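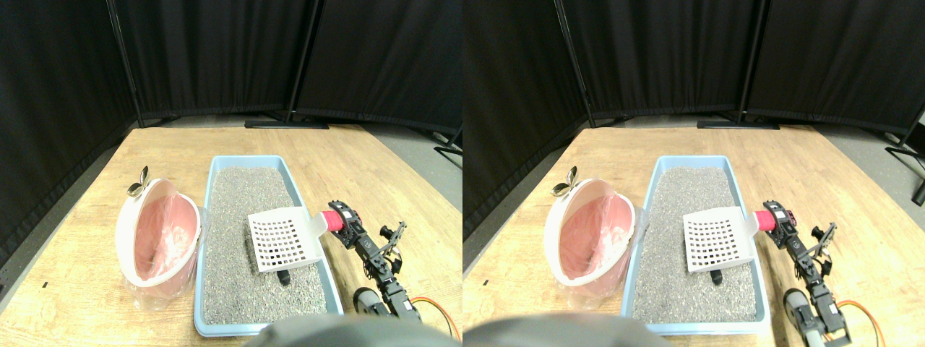
FOR IMMEDIATE RELEASE

**Bomorum to open cat adoption center in Clarkness this October**

CLARKNESS, April 4, 2018 – Bomorum, the animal welfare group that has been finding homes for cats in and near Clarkness for 21 years, is delighted to announce that it will open its first adoption center this October, in the old Maddocks shoe store on the corner of Mill Street (many of you will remember buying your school shoes there!).

The center will have room for 80 cats, with sunny group rooms for the sociable ones and quieter rooms at the back for seniors, nursing mothers and anyone who would simply like to be left alone for a while. Until now every cat in our care has lived in a foster home, and our foster families placed 279 cats last year, a number that still makes us a little teary when we see it written down.

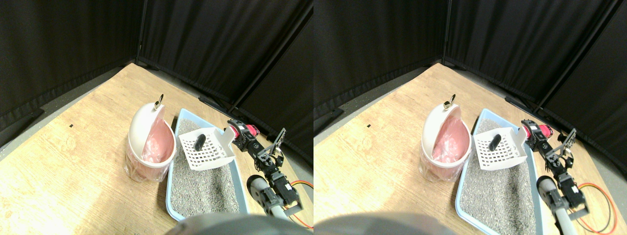

Foster homes will stay at the heart of what we do. Young kittens and cats getting over surgery do best in an ordinary household, with a radio on and somebody making supper, and we'll go on providing food, litter and vet care to every family that takes one in. What the new building gives us is a place where people can drop by, sit down on the floor and get to know a cat before making up their minds.

Everyone who adopts from the center will go home with a starter kit and our Droritari handbook, a plain little guide to the first weeks with a new cat. It covers feeding, hiding places, where to put the litter box, how often to scoop it, and how to introduce a resident cat who may have strong opinions on the matter.
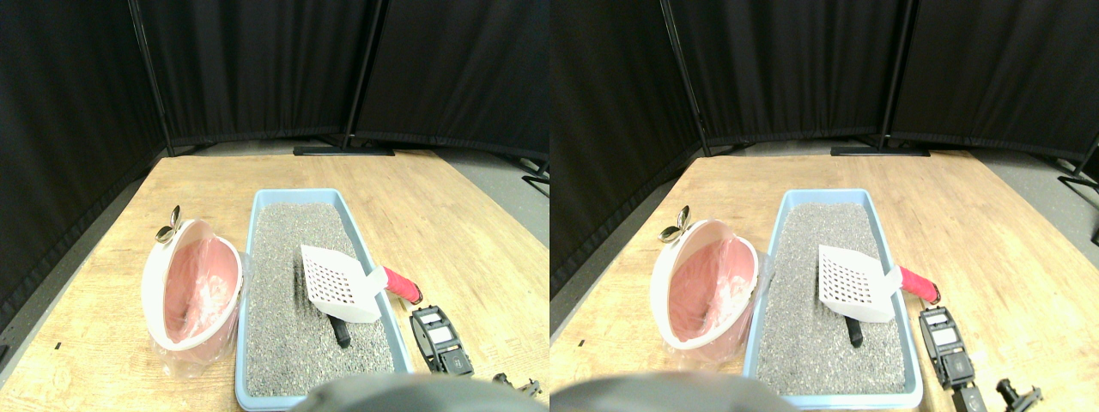
Work on the building starts this spring, and we are looking for 500 households to join our Friends of the Center program with a small monthly gift toward heating, bedding and medicine. Gifts of clean towels, unopened food and sturdy cat carriers are just as welcome and can be left at the Bomorum office on any weekday morning.

Adoptions through our foster homes will continue as usual all summer.

**Press contact:** Bomorum Press Office, Clarkness

###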